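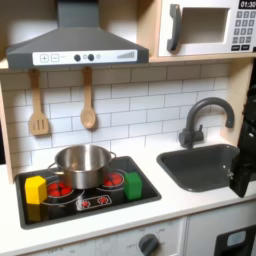
I have been meaning to write about the draughts for months, and now it's September and the evenings have that nip in them again, so I had better get on with it before I need both hands for a hot water bottle. When we moved to Flondbridge the thing I loved most was the old sash windows (I still do, I stood and stroked one at the viewing, which can't have helped our bargaining), but my goodness they let the wind in. Last winter the back bedroom curtains moved all night long, and I got into the habit of wearing a hat to bed.

The first quote I had was for new windows all round and I'm afraid I laughed down the phone at the poor man. Then Sheena Guthrie, who had the same windows done up the road, told me to leave the glass alone and look at the gaps instead. She lent me her tin of feelers and we went round together poking them in, and the worst gap was at the meeting rail, where the two halves are supposed to close snugly and ours simply didn't.

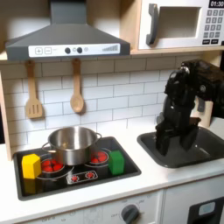 So off I went to Gillies for brush strip, and came home with the Skarnine sort, the one with a stiff backing that sits in a groove. You do need the groove! I hadn't quite taken that in, and had to go back for a router bit, and then back again for pins. It took me 2 weekends to do the bedroom and the landing, and I spent most of the first one getting old paint off the staff beads, muttering.

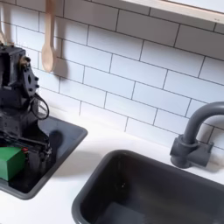

The front door was easier. I put a Broment drop seal along the bottom, cut down with a hacksaw, and a flap over the letterbox, and the whole lot came to 90 pounds with the pins. I'd set aside up to 500 for the job, so there is something left over for the bathroom window, which sticks so badly that I've been putting it off. It wants a new cord as well, I think, and possibly a stronger person than me.

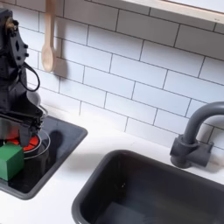

Green cube on the black hob.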